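9/30/21

Picking up where I left off with the fingertip distance thing. Sugeng Subramaniam asked me yesterday why I was so stuck on it, and I gave him a pretty muddled answer, so let me try to write it down properly this time.

The Goltia policy (the small one, same weights as the August runs) is trained on what the hand-held grippers see. One camera per gripper, wrist view, plus the pose track and the opening between the fingertips. For single-hand picks it's been great! For two hands we keep getting this weird stutter where the left and right grippers both go for the same thing, back off, and go for it again. Sugeng calls it the doorway problem, two people each saying "after you." I'd been blaming the pose tracking between the two hands, and I spent way too long on that. Re-ran the alignment script on the Parnamport clips, found one sign error in the plotting code (only the plotting, thank goodness, the data was fine), and the stutter was still there.

So new idea, which I think came out of staring at the logs too late at night: what if the policy just doesn't know the opening width well enough at the moment it has to commit? We log it at a lower rate than the camera and then interpolate. When a person closes the fingers fast, the interpolated number lags the picture. With one gripper that hardly matters, you get there a hair late. With two, each hand is making its choice off a stale number for itself and no number at all for the other one.

Test for that was pretty simple. I took 700 demos from the Lahtinen set, kept everything else fixed, and trained three ways:

- **A:** opening width as logged and interpolated (what we have now)
- **B:** width re-estimated from the wrist image, using the distance between the fingertip pads
- **C:** same as B, but each hand also gets the other hand's width

Then 30 rollouts each on the bench, sorting small stuff out of a shallow box. I called it a stutter if either hand reversed direction twice before touching anything. Sugeng scored them from video without knowing which was which, and I was not allowed to hover (I hovered a little).

A stuttered in 20 of them. B was better but not by as much as I wanted, and I don't trust the difference yet, because a couple of those were ones where Sugeng and I would have argued over the second reversal. C is the one that got me out of my chair. The two hands really do seem to take turns, and when I scrubbed through the clips the pauses were shorter too. I haven't put a number on the pauses, so don't quote me.

Things that could make me wrong:

1. The pad distance estimate is cheating a bit on the bench, where the background is plain gray. Pads are dark blue and they stand out nicely there. I want to see what it does over busy stuff, patterned cloth and shiny packaging and so on.
2. C gets one more input than B. Maybe any extra signal about the other hand would do it, and width has nothing special going on. Need a version D that gets the other hand's position and no width.
3. Sugeng pointed out that when the second gripper shows up in the first one's view, the policy might already be getting some of this for free. Fair! I could mask it out and see whether A gets worse.

For number 1 I went through the Restine home clips this afternoon, mostly the box-on-the-bed ones, and ran the pad estimator over them without retraining anything.

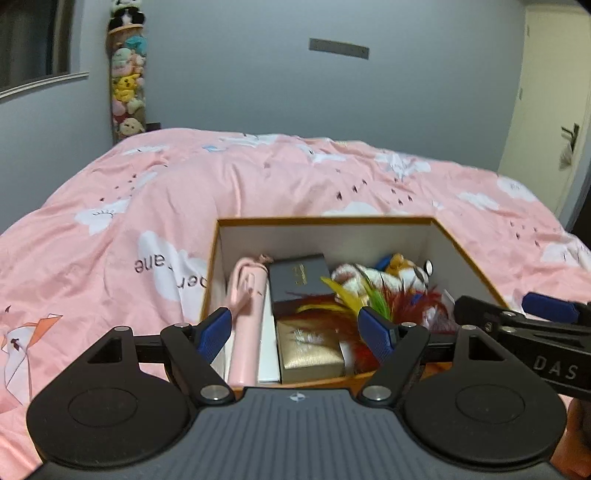
The estimator came back with a usable width on 97 percent of the frames, which I did not expect at all. Where it drops out, it's nearly always fast motion, stuff smearing right between the pads, and there I'm happy to fall back on the logged value. Gold and foil were my other worry, so I picked out a bunch of those frames by hand and they looked okay. I'd still like a second pair of eyes on them, so Sugeng, if you're reading this, the folder is on the shared drive under pad_width/check and there's a text file in there with my notes (sorry about the spelling).

Next up is D, then the masking run. I'm leaving the learning rate alone this time, I mean it. Also need to re-zero the left gripper before anybody collects with it again, the closed reading has drifted and I only noticed when the B and A curves wouldn't line up at the bottom end.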